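Home | Local | Courts | Safety | Weather | Contact

Rental deposit scam: an officer in Villalba explains how it works

By the Local Desk, April
14 comments | 52 shares

The first complaint came from a student who had paid a deposit for a room in Villalba and arrived on a Sunday with two suitcases. The family living at the address had never advertised anything. Since then, police have received reports from 8 people, and the officer who handles the cases expects more.

We met her at the station on Urnangate. She asked us to leave out her name while the investigation is open, but she answered almost every question we brought.

"The advertisement is always a little too good," she said. "It is a clean room, near the bus, and the price is 100 dollars lower than the others on the same street. A student sees this and feels that he must be fast."

The seller then asks for 700 dollars to hold the room. According to the officer, he gives the same explanation each time: he is working abroad and the keys will come by mail. In three of the cases a key did arrive. It opened no door in the building.
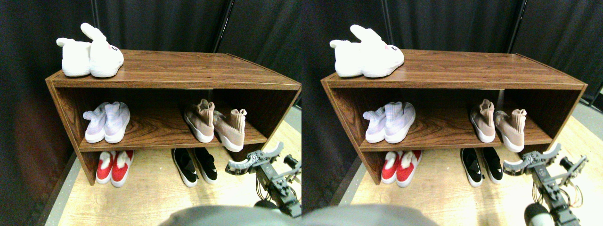 How the victims are found

Most of them were using Plillov, a website for room listings, or a student group on the messaging service Womine. The officer does not blame either one. She said that both companies removed the advertisements after her request, although one of them needed nine days to do it.

"I would like it to be quicker," she said. "But I also need the records, so I prefer that they answer me completely."

We asked if the victims are careless. She did not like the word.

"They asked for a contract, and they received a contract. It had a stamp. One young man even called the telephone number and spoke with a polite woman who told him about the garbage days." She stopped for a moment. "I could have believed it too, when I was nineteen."

Many students wait weeks before they report the loss, because they are ashamed to tell their parents — and in this time the money moves to another account and then to another. A report made on the same day gives the bank a much better chance to stop the transfer.

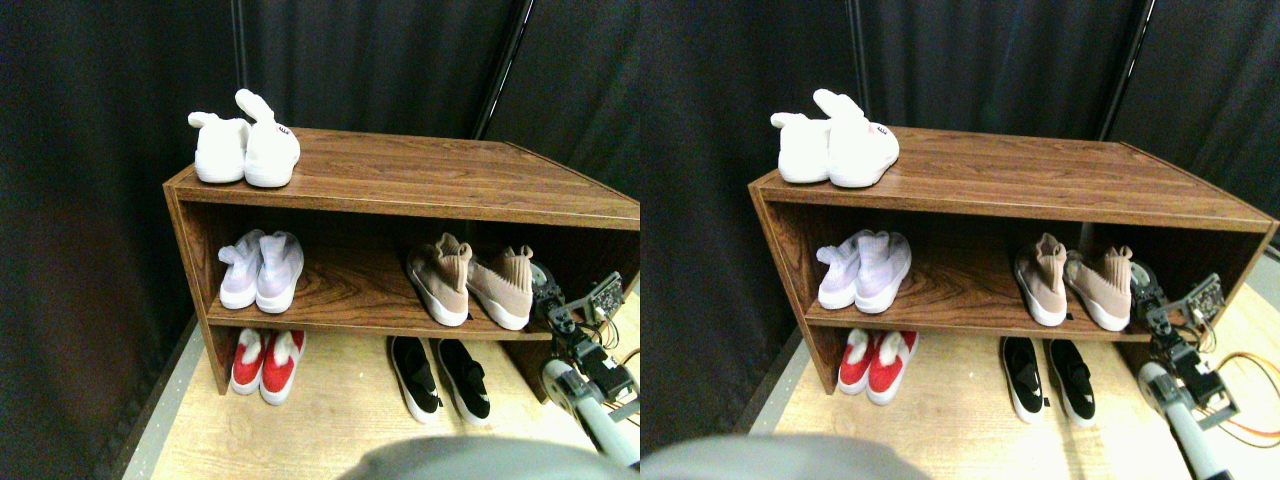
What to do before paying

Her advice is simple. Visit the room, or send somebody you trust. Ask to see an identity document and compare it with the property record, which can be read at the town office without a fee. Do not send a deposit by gift card or by a transfer service that cannot be reversed.

If you have paid already, call the bank first and the police second. Keep all the messages, also the ones that embarrass you.

No arrest has been made. The officer would not say whether there is a suspect, only that the bank accounts are "giving us some good work to do." She will speak to new students at the college next month, and parents may attend.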